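O pano, a poeira e a máquina

Os robôs já dobram toalhas e carregam caixas. Limpar um móvel pequeno, com coisas em cima, é outra conversa, e das boas.

No segundo andar de um antigo armazém em Cletholm há um apartamento onde ninguém mora. Tem quarto, cozinha, um corredor estreito demais e uma máquina de lavar que faz barulho de helicóptero. É lá que a equipe da Valadeck testa o Zorel, um robô de dois braços sobre rodas, e é lá que passei dois dias de fevereiro torcendo por uma máquina como quem torce por um time pequeno.

E como se torce! Na primeira manhã o Zorel esvaziou o escorredor de louça inteiro, pratos, copos, até um ralador que escorregou e foi recuperado no ar. Quando cheguei à bancada para aplaudir, Frida Eskildsen, que coordena os testes, já anotava o tempo: 35 minutos. "Minha filha faz em três", disse ela, rindo. "Mas há um ano ele nem encontrava o escorredor."

A lista de tarefas do apartamento tem 238 itens, de regar um vaso a trocar uma fronha. Alguns parecem ridículos de tão simples, e são justamente esses que fazem os engenheiros coçar a cabeça.
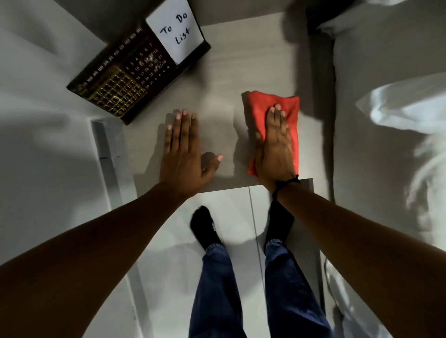 Tirar pó é o meu preferido. Um robô que só esfrega uma superfície lisa existe há muito tempo, e qualquer braço industrial repete o gesto até enjoar. O difícil começa quando o móvel tem dono. Pense num tampo cinza e estreito entre a parede e a cama, com um calendário de mesa escuro no canto e um cartão escrito à mão, "To Do List", enfiado nele. Uma pessoa abre uma mão sobre o tampo, apoia a outra num pano vermelho dobrado e resolve o assunto sem pensar. A máquina precisa decidir quanta força usar, até onde chegar perto do calendário, se vale a pena levantá-lo e, depois, como devolvê-lo ao lugar sem derrubar o cartão.

O pano é um capítulo à parte. Ele amassa, enrola, muda de forma a cada passada, e o sensor de força sente tudo isso como ruído. Begoña Rivas, que programa os dedos do Zorel, guardou os registros de 2525 passadas de pano e fala deles com um carinho comovente. Nas primeiras, o robô empurrava o tecido para a frente como um limpa-neve. Nas mais recentes ele aperta, sente a resistência e ajeita a dobra antes de continuar. Vi isso acontecer e soltei um grito, confesso.

Então já dá para comprar? Ainda não. O Zorel limpa bem um tampo vazio, razoavelmente um tampo com um ou dois objetos firmes, e se perde quando aparecem um colar, um copo pela metade ou um papel solto. A concorrente Kasprzak escolheu outro caminho e trabalha com oficinas, onde cada ferramenta tem seu gancho e as bancadas são limpas no fim do turno. Lá o robô erra menos, porque a bagunça obedece a um horário.

Rivas acha que o quarto de dormir vai demorar uns 6 anos. Eskildsen prefere não arriscar data e me levou de volta à cozinha, onde o Zorel tentava, pela quarta vez, pendurar um pano de prato. Pendurou. Ficou torto, e assim o deixamos quando fomos almoçar.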